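Golent Kitchen Chores: README and data card

Last revised April 20, 2021

What you are downloading

1270 simulated episodes of a single robot arm trying to do small kitchen jobs. Everything was rendered. No real counter was harmed, and no real breakfast was made. If you came looking for proof that a machine can clear up after a meal, you will be disappointed, and we would like you to be disappointed before the download starts.

The episodes cover 15 tasks, split over 8 counter layouts. The task list is in tasks.txt and the layouts are in the folder called grostuna, after the scene generator we use.

Why we made it

The Dewan baseline had been reported to us as "solving" tabletop chores. We ran it on our layouts with the objects shuffled. It finished 251 episodes. Most of those were pick-ups from open counter with nothing near the target, a job no one in a real kitchen has ever complained about.

What counts as a success

The object ends up in the goal region and stays there until the episode ends. That is a weak test. An arm can pass by dragging a mug on its side. We score it that way to stay comparable with Brerudetti, whose rule we copied, and we don't think much of it.

Known problems

Friction is too generous. Loose things on the counter slide less than they should.

Food is rigid. Cutting is therefore not a task, and please do not report results on it.

Object sets are odd on purpose. Toys turn up among the groceries.

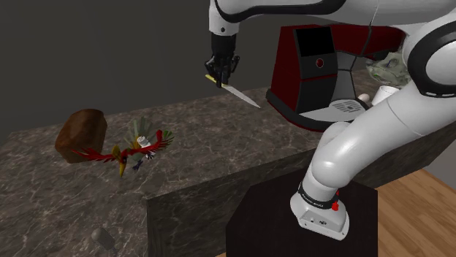 Grasp labels tell you very little about whether a chore is getting done. A label of "held" means the fingers have closed on something and it hasn't dropped, and a policy can collect plenty of those without being any use. Take the render with the yellow-handled knife: the gripper has it by the handle, which is fair enough, but the blade slants down toward the front of the coffee machine while the loaf lies over on the left half of the counter. Our labels have no field for where a blade points. Anyone planning to move from these files to hardware should write one first.

Splits

Train and test share objects but not layouts. A harder split with unseen objects is planned for July.

Use

Free for research. Please report failures by task along with the average.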